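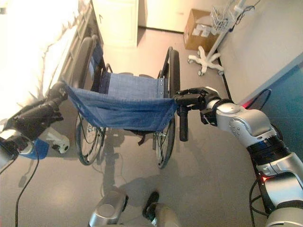 Planduvau – kit de pinzas para empuje de sillas de ruedas

El kit Planduvau convierte un robot de dos brazos en un equipo capaz de sujetar y desplazar una silla de ruedas plegable por sus empuñaduras traseras. Se monta sobre la muñeca estándar de la serie Callow y no requiere modificar la silla.

Contenido del kit
2 pinzas con dedos negros
2 bridas de muñeca
10 tornillos de fijación
Juego de almohadillas de repuesto
Plantilla de alineación

Montaje
Apague el robot y espere a que los brazos queden en reposo. Coloque cada brida con la muesca hacia arriba y apriete los tornillos en cruz, primero a mano y después con la llave dinamométrica, a 7 Nm. Conecte el cable de la pinza y páselo por la guía del antebrazo. Los cables que queden en el suelo deben ir por fuera de la zona de giro de las ruedas.

Ajuste del agarre
Los dedos se cierran sobre la parte alta de la empuñadura, junto a la esquina del respaldo. Si pillan la tela, suba la altura de agarre en el menú Masri y repita la prueba. Los dos brazos tienen que cerrar a la misma altura – una diferencia pequeña basta para que la silla se desvíe al avanzar.

Haga la primera prueba con la silla vacía y los frenos quitados. Para maniobras en paralelo a una cama, reduzca la velocidad y compruebe que la rueda del lado de la cama no roza la barandilla.

Mantenimiento
Limpie las almohadillas con un paño humedecido en agua jabonosa al final de cada turno. No use disolventes. Cámbielas cuando el dibujo deje de notarse al tacto. Revise el par de los tornillos una vez al mes y vuelva a calibrar después de cualquier golpe.

Avería frecuente: una pinza cierra más tarde que la otra. Suele ser suciedad en la guía del dedo. Desmonte la tapa, limpie la guía en seco y vuelva a montar sin grasa.

Recambios y servicio
Las almohadillas y las bridas se piden por separado. Taller de Fliduvholm, a la atención de Chelsea Kershaw. Consultas de calibración: Liam Oakley. En septiembre el taller atiende solo hasta las 14:00.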